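Stunitz Court

Stunitz Court is a strata-titled retirement village on the western side of Vodstead, and I've been writing this entry on and off since I moved in, so you'll have to forgive a bit of first-person colour. It has 328 units, nearly all of them single storey, laid out along four curving streets that don't quite meet where you'd expect them to. Visitors get lost. I still get lost coming home from the bins in the dark!

Name and origins

The land was a market garden before it was anything else, and the old packing shed is still there beside the visitor parking (it's where the mobility scooters get charged now). The developer was a firm called Preron, who bought the paddocks in one go and then sold the units off the plan in stages. I've never found out who Stunitz was. One neighbour swears it was the market gardener, another says it was a horse, and the title documents don't help at all.

The layout was drawn by Marius Ardeleanu, who liked deep eaves and hated front fences. You can see both opinions on every street. The eaves are lovely in summer and make the kitchens a bit gloomy in winter – most of us have put in a skylight by now.

Units

There are three floor plans, known to everyone as the Short, the Long and the Corner. The Short is one bedroom with a study nook. The Long has two bedrooms, a proper laundry and a covered patio out the back, and the Corner is really just a Long with an extra window and a bigger slice of garden. Corners hardly ever come up for sale, and when one does the whole street knows before the sign goes in.

Each unit comes with one carport space. A second space can be leased from the body corporate if there's one going, but there's a list, and I've been on it long enough to stop asking.

Ownership and fees

Owners hold their unit outright and share the common property, so it works like any other strata scheme with an age rule on top (at least one resident has to be over 55). The levy for a Long is $1,896 a year, and it covers the gardens, building insurance, the pool and painting of the outside walls. It doesn't cover your hot water system, as I discovered in my first August here.

Renting out is allowed, but the tenant has to meet the age rule as well. Pets are fine with written permission. The by-law says one dog or cat, and then goes on for half a page about birds.

The Takács Wing

The community building was extended a few years after the last units were finished, and the new part is called the Takács Wing. It has the library, a craft room and a hall that seats 100 if you bring in the chairs from the dining room. Abelardo Pacheco managed the village through the building works and kept the pool open the whole time, which people still bring up at meetings.

The hall can be booked by residents at no charge. Outside groups pay by the half day.
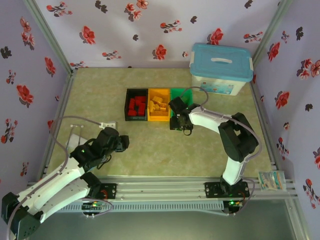
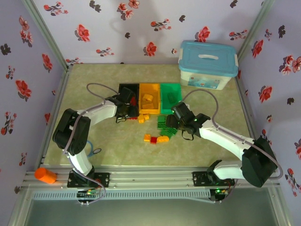
Coloured blocks and bins on a speckled tabletop, with two robot arms.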